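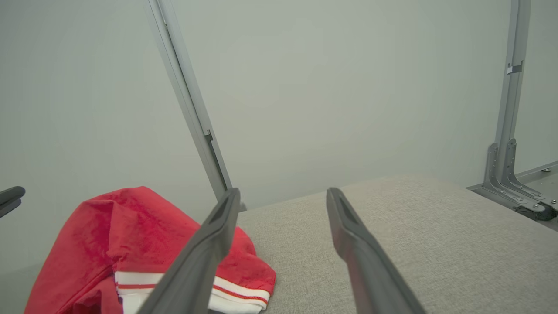
## 4. Washing the removable covers

The covers of the Skerkum seat range can be taken off and washed at home. Please read the whole section before you open the first zip. The instructions are the same for the armchair and for the two-seat model, except where a note says different.

### 4.1 Before you start

1. Take all clothes, blankets and cushions away from the seat.
2. Put your hand in the gap behind the seat pad and remove coins, keys and other small things.
3. Vacuum the surface with the soft brush. Use the lowest power.
4. Find the care label. It is sewn inside the zip of the seat pad and shows the cover type, Tovon or Kelmendi.

> **Note:** Sets made before January have the label under the back pad. The text on it is the same.

### 4.2 Taking off the cover

1. Lift the seat pad at the front edge and pull it towards you.
2. Open the zip completely, until it stops at both ends.
3. Push the foam back with one hand and slide the cover off with the other. Do not pull the foam by its corners.
4. Close the zip again before washing.

**Caution:** The inner lining is glued to the foam. Do not try to remove it. If it is torn, order repair kit 292 from your Samumgate dealer.

### 4.3 Washing

- **Tovon covers:** machine wash, gentle programme, cold water. Spin slowly.
- **Kelmendi covers:** hand wash only. Do not wring.

Wash all covers of one seat together, also when only one is dirty. If they are washed separately, the colours can become different after some time.

New clothes in strong colours, for example red or dark blue, can leave dye on a light cover when they are damp. Do not leave them on the seat to dry. If you find a mark, press it with a white cloth and cold water, and do not rub.

**Caution:** Never use bleach. Keep the covers out of the tumble dryer.

### 4.4 Drying and putting back

1. Hang the cover by the long side, away from direct sun.
2. Wait until it is fully dry, also at the seams.
3. Fold the foam a little in the middle and put it into the cover, back edge first.
4. Push the corners into place from outside and close the zip.
5. Hide the zip pull under the small fabric flap.

If the zip is stiff, go to section 6.2.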